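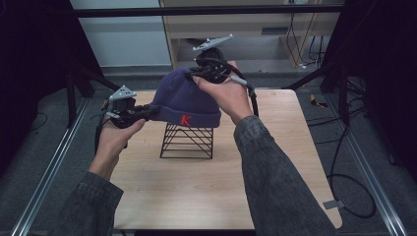
Hat on stand, purple beanie, both grippers. Left on the cuff, right on the crown.

Saturday, August 1, 2020

Hat task, second day. Goal for the set is 1000 usable episodes before we hand anything to Ylva Sandberg for training. Total stood at 385 when I shut down tonight. Slower than the cup task was, but the cloth is harder and I expected that.

Procedure as it stands now: hat starts flat on the table, stand near the middle. Pick up with both grippers, lift, bring over the stand, lower, let go left first, then right. Hands back to the near edge before stopping the recording. If the hat slips off after release, keep the episode and mark it F. Do not fix it by hand and carry on, we had a few of those yesterday and they are no good to anyone.

The left jaws do best on the end of the folded cuff. It's thick there and the knit doesn't stretch much. Right side is less settled. I tried the cuff on both sides for the first batch and the crown kept folding down over the top of the stand, so the hat sat crooked. With the right gripper up on the crown it holds its shape on the way down. Downside is that the right wrist has to reach farther forward and tilt, and I get lazy about it after an hour.

Tracking: lost the right marker plate 2 times in the afternoon block, both when I rolled the wrist too far in. Both episodes thrown out. Left plate was fine all day. Watch the cable on the right too - it needs slack before you reach for the crown or it tugs at the end of the move.

Letter K facing the operator for all of today's episodes. Ylva wants the hat turned the other way for part of the set so the model doesn't learn to look for the letter. Fair point. I'll do the next batch with the K to the back and log it as its own group. Same for stand position, which I have moved far too little so far.

Disk: copied everything to Kenora under hats/day2. Copy took about two hours, so start it before cleaning up next time. Checked the first and last files, both open and play.

To do:
Ask Ylva if she wants the F episodes in the same folder
Mark new stand positions on the sheet, including near the table corners
Tighten the screws on the right gripper, it has a little play when closing
Find a second hat, no letter, thinner knit if possible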